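Gripper comparison, progress report for the Basville small grants program
10th July
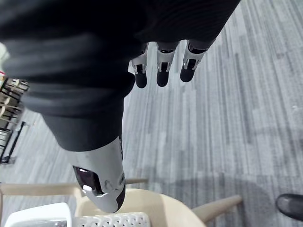 The three-finger hand on the sleeved arm, from the wrist camera.

Hi all, and thanks again for your patience with the paperwork! The short version is that we've spent 4000 dollars of the grant so far, nearly all of it on the two hands, and the comparison is well under way.

We're up to 184 logged grasps. The three-finger hand from Skirport has been the fun one. It's much kinder to soft things than the Cillov parallel jaw (which I still love for boxes, it just clamps on and goes), and the rounded fingertips let it come at a mug from almost any side. Where it struggles is thin flat stuff. Envelopes have been miserable, and I've moved them to the end of the list so I can stay cheerful.

The fabric sleeve was a late addition and it's staying. My one gripe is how much of the wrist camera's view it takes up when the elbow bends, so I'd like to try a tighter cut before the next round.

The Maluleke controller dropped its connection 8 times in the first week. New firmware went on and I've had one dropout after that, so fingers crossed (all three of them).

Still to do: 55 more grasps on each hand, then the same objects again with the lights down. I'd also like to move the leftover travel money over to spare fingertips, if you're okay with that. Could you let me know by email? Full results will come to you in October.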